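Laundry Day at the Fakdale Place: The Gallery

Okay, so a few of you asked for the bedroom after I went on and on about the kitchen last month, and then I went quiet because November got away from me. I finally sat down with a cup of tea and sorted out what I wanted to say about it. It's a small page this time. Most of what I have is notes, with one picture in the middle of them, and I'm fine with that if you are!

For anyone new, I rent the upstairs half of a house on the edge of Fakdale, and I've been there long enough to have opinions about every cupboard in it. The place came partly furnished. I've swapped things out bit by bit, mostly from the secondhand barn over in Fircombe (open till six, bring cash, do not bring a friend who wants to leave early). The bedroom was the last room I got to. I kept closing the door on it, and you know how that goes.

The thing I wanted to fix first was the laundry. I used to have one of those tall hampers with a lid, and all it did was hide the problem until I had no socks. I'd dig down to the bottom and find a shirt I'd been looking for since summer. My friend Kagiso Ngubane talked me into going low and open. Her argument was that if you can see it, you'll wash it. I told her that if I can see it I'll just get used to seeing it (we were both a little bit right).

So the tall hamper went to a neighbor and I picked up a plain basket and put it on the low bench. I did try it straight on the carpet for a week or so, and I hated bending all the way down every time. The bench had been holding a stack of magazines I was never going to read. Moving the magazines took longer than everything else put together, because of course I started reading them.

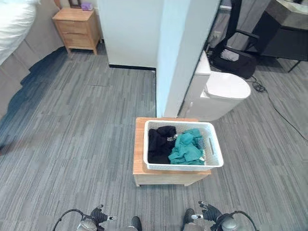
The basket on its bench, with the black things at one end, the teal one squashed up next to them, and room to spare.

I love this corner more than a laundry corner deserves. The white plastic with the woven look is the kind my grandmother had, and the holes in the sides let things air out. There's a cutout handle in the end, too. I carry mine down 30 stairs to the machine and back up again, so a basket with nowhere to put your fingers was never going to last with me.

The striped carpet gets the most questions. It's all grays and whites with some charcoal, and the bands run long, so they make the floor look wider. I was nervous about stripes! I'd pictured something much busier. What sold me is how well it hides lint, and if you own as much black clothing as I do, you'll understand why that matters. I paid 43 dollars for it at a moving sale on the Moynihan road and got it home rolled up across the back seat with one window down.

The bed has white bedding with a pale gray skirt down the side. I resisted bed skirts for years and I take it all back. The nightstand is light wood with two drawers, and it goes nicely with the bench even though I bought them nowhere near each other. The little purple box on top stays there. I've tried it on the shelf and on the windowsill and it always migrates back.

Kiyoshi Tamura wrote in to ask whether I sort by color before or after things go in the basket. After, Kiyoshi, and badly. Darks get a cold wash in the evening and everything else waits its turn.

Still on my list: a hook for the robe, and a second basket for towels if I can find one that matches. Let me know if you spot one. The kitchen pictures are on the page before this one, and the hallway goes up next, once I've finished painting the trim.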